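December, bench notes, 4:10 pm

Thermal paste comparison, continued. Parveen wants to switch the whole refurb line to the Gelitz compound on the strength of the supplier's sheet, which claims a drop of 7 degrees under load. I don't believe it. The sheet doesn't say what it was compared with, or how old the other paste was, or what the room was doing that afternoon.

What I have so far: old paste cleaned off with alcohol, pea-sized dot, same cooler back on, 117 minutes of load, log every minute. First Gelitz run beat the stuff we already buy from Sadowski by a degree and a bit. Second run, same paste, same machine, came out worse than Sadowski. So the spread between two identical runs is bigger than the thing I'm meant to be measuring.
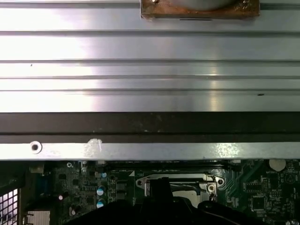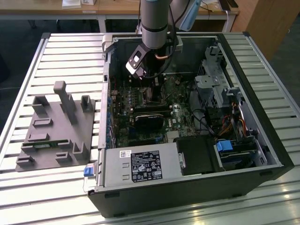

Shazia thinks the mounting pressure is the real variable and I'm inclined to agree, although she also thought that about the fan noise and it was a bad bearing. I have started writing down how many turns each screw gets. Tedious.

Also not convinced by the sensor. It reads in whole degrees and jumps by two when the fan changes speed - hard to claim a fraction of anything from that.

Price: 399 for the Gelitz carton, 942 if we take the yearly deal. Told Parveen I won't sign for either on two runs.

To do: remount Sadowski three times with nothing else changed and see how far it wanders by itself. Log room temperature at start and end. Ask Gelitz for the raw numbers (expecting a brochure).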